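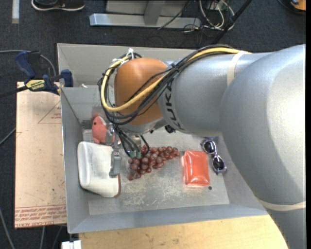 Delia Ocampo escreveu-me a perguntar se vale a pena gravar passos em casa para o jogo dela, ou se mais vale ir buscar tudo a uma biblioteca de sons. Grava, Delia, grava! A cozinha é o melhor estúdio que conheço (e o mais barato).

Umas dicas que fui juntando enquanto fazia os efeitos do **Vikorby**:

- **Neve:** amido de milho dentro de uma meia grossa, bem atada. Aperta devagar, perto do microfone.
- **Ossos a partir:** aipo. Compra um molho inteiro, vais estragar metade.
- **Lama:** papel de jornal molhado num alguidar, e mãos à obra. Põe uma toalha por baixo, que eu não pus.
- **Fogueira:** celofane amachucado, mas pouco! Com força a mais parece um saco de batatas fritas.

Desliga o frigorífico antes de gravar e deixa as chaves do carro lá dentro, assim não te esqueces de o voltar a ligar. Eu estraguei 34 almôndegas em setembro por causa disto.

Faz pelo menos cinco variações de cada passo, senão o jogador nota a repetição num instante. E dá nomes decentes aos ficheiros: tenho uma pasta com 665 gravações chamadas "teste" e ainda ando à procura da porta do celeiro.

Para a semana escrevo sobre portas e dobradiças, que o Aurel Preda já me pediu duas vezes.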